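How Does a Robot Pick Up a T-Shirt?
Filed under: Machines That Move

Try something for me. Drop a T-shirt on the floor in a messy heap, close your eyes, and pick it up with just your thumb and one finger. Now try to find a sleeve. Still with just two fingers! No feeling around with the rest of your hand, and no grabbing it with your toes (I know some of you thought of that).

Tricky, right? Well, that is pretty much what a robot has to do every time it handles cloth. I've been trying out different grippers on robot arms for a while now, and cloth is still the job that makes me groan the loudest. A block is easy. A block stays the same shape all day long. Pick up a shirt, though, and it turns into a different shape, and then you put it down and it's a different shape again.

So what is a gripper?

A gripper is the robot's hand. Most of the ones I work with have two fingers that slide or swing together until they pinch something. Two doesn't sound like a lot, but think about how much you do with just a thumb and a finger. You turn pages. You pick up peas (if nobody's watching). You pull a tissue out of a box.

The fingers come in all kinds of shapes. Some are wide and flat, like a spatula. Some get skinny at the tip, like tweezers. I like to line up a few kinds and give them all the same job, and then keep score in a notebook.
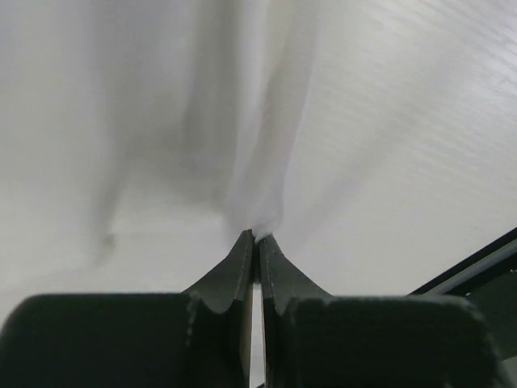

Thin tips are good at getting hold of a little bit of fabric. They can poke down into a fold and close on it. The trouble is that they only hold a tiny spot, so the rest of the cloth hangs or stretches however it likes. Wide tips hold a bigger piece, but they have a harder time getting under the edge in the first place. And if they squeeze while the cloth is lying perfectly flat, they can close on nothing at all! You can test this one at home. Lay a handkerchief flat on a table and try to pinch it right in the middle. Then push it into a little bump first and try again. Much easier.

The great pinch contest

My friend Yasir Usmani and I made up a test for this. We called it the pinch contest, and it goes like this. The robot gets one piece of cloth and has to grab it, lift it, and hold on while we count out loud to six. If it drops the cloth, no point. If it grabs the table by mistake, no point, and Yasir makes a buzzer noise.

We gave each set of fingers 100 tries. Yes, 100! That took up most of our September, and I ate a lot of crackers. You have to do it that many times because luck can fool you. If you flip a coin three times, you might get three heads, but that doesn't mean the coin has no tails.

We had two kinds of fingers in the contest. The Pladix set was smooth and thin. The Kulumberg set was wider, with bumpy ridges to help it hang on. I was sure the bumpy ones would win everything. They did win with thick towels. With thin shirts, the smooth ones did better, and I had to buy Yasir a milkshake.

Two arms are better than one

Think about how you fold a shirt. Do you do it with one hand? You can, but it comes out looking like a burrito. With two hands, one can hold a corner still while the other pulls the cloth over. Robots like having a partner too, so we put the arms side by side at the front of the table, and they reach in toward the middle.
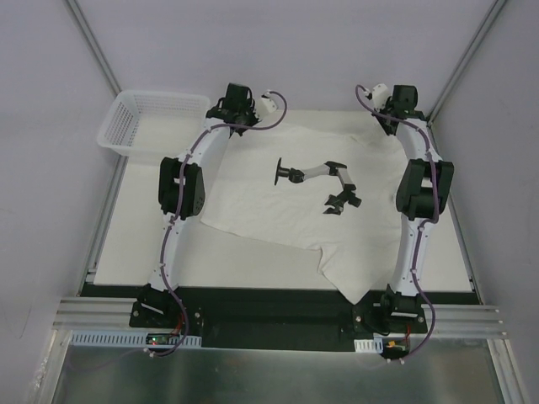 Two arms, one table, and a very wrinkly cloth.

The hard part with two arms is getting them to take turns. If both of them go for the same corner, they can bump into each other. The program that tells the arms where to go is called the controller. Ours has a nickname, Dimitriou, and we tried two versions of it. The first one moved one arm, stopped, then moved the other. Very polite and very slow. The second lets both arms move together, and it has to keep working out where each elbow is so there's no crash.

How does it see?

Here's a word for you: camera module. It's a small camera you can attach to a machine. Each of our arms has one near the gripper, so it gets a close-up of whatever it's reaching for. That's great for finding the edge of a sleeve, but a close-up camera can get lost. Hold this page right up to your nose and try to read it. See?

So we use another camera that looks at the whole table. The big view says "the shirt is over there," and the close-up view says "a little to the left – now pinch." White cloth on a white table is the hardest thing we can give them. The cameras have to look for faint shadows along the edges, the same way you'd look for a polar bear in the snow.

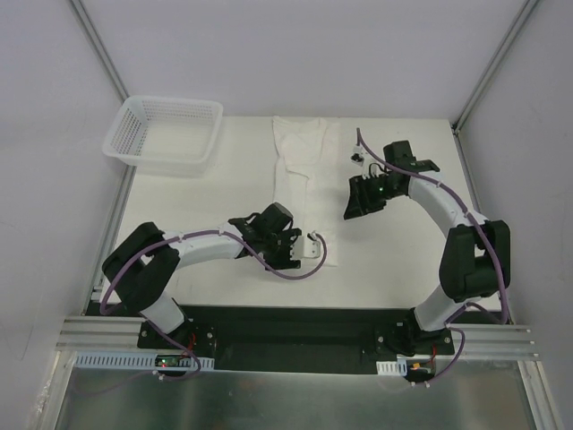
White fabric on a white table. Can you find its edges?

Words to know

Gripper: the part of a robot that grabs things.
Controller: the program or box that tells the robot how to move.
Wrist: the joint just before the gripper, like yours.

Be the robot

You'll need a friend, a T-shirt, and two pairs of kitchen tongs. Each of you gets one pair of tongs. Put your other hand behind your back. Now fold the shirt together, and no talking for the first round! Next round, one person is the controller and tells both pairs of tongs what to do. Up at the Clekevton science club, the kids tried it with a bathrobe, and I still haven't heard how long that took.

Write down which way was faster, then swap jobs and try it with a sock.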